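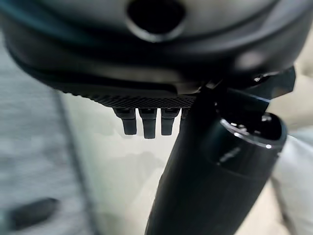 People write in fairly often to ask whether they should hold off on a decent vacuum, or a new set of workshop shelves, because a machine is going to come along and do the whole job for them. My short answer is buy the vacuum. My long answer is the rest of this page, so put the kettle on. What strikes me first with any of these grippers is how much hardware goes into the end of an arm. Look at the size of that dark rounded housing, and then at the row of little black pins hanging under the knurled strip, and think about what your own fingertips manage while you're half listening to the radio. I've been keeping house and running a small repair bench for 19 years, and I still find it humbling to work out which of my chores are hard and which only feel hard because I dislike them.

Which chores are nearly there

Floors are the success story. We've had a Grillo floor robot since last April and I wouldn't hand it back, although it does need a bit of looking after. Pick up cords, socks and the fringe end of any rug before you set it going. Empty the bin every run if you have a dog. Cut the hair off the brush with a seam ripper (much better than scissors, and kinder to the bristles!) and wipe the sensors with a dry microfibre cloth, never a wet one.

Lawns are coming along too, provided yours is flat and you don't mind walking the edges yourself with a trimmer afterwards. Mine slopes toward the creek, so I'm still pushing.

Which chores are still yours

Laundry, I'm sorry to say. A towel is a fairly forgiving thing to fold, but a fitted sheet has no shape of its own until you give it one, and cloth is the very thing machines find awkward. Best tip I have for the fitted sheet: tuck one corner inside its neighbour, do the same with the other pair, lay it on the bed and fold in thirds. Store the set inside its own pillowcase and the linen cupboard will stay tidy for months.

Dishes are halfway. The dishwasher washes, and you load it, scrape for it and put everything away. Keep the everyday plates in the cupboard closest to the machine and you'll save yourself a good deal of walking.

Out in the workshop

My friend Traian Stoica has a Fostlow arm in his shop that moves identical blanks from one tray to another, all afternoon, without a grumble. He got it through 284 blanks in a row before one went in crooked. Give it a coffee tin of mixed screws, though, and you're back to sorting by hand. For that, tip the lot onto a light-coloured tray, pull out the longest first, and use a magnet to lift the steel away from the brass. Muffin tins make lovely sorting bins.

What I'd do in the meantime

Tidy as though a machine were coming. Give things one home each, label the bins on the front, and get whatever you can up off the floor. Cornel Bălan did his whole garage this way with 13 matching tubs and says he finds his pliers on the first try now. If a clever helper does turn up one day, it'll have an easier time of it, and so will whoever is sweeping until then.

Next month I'll get to grout, which I keep promising.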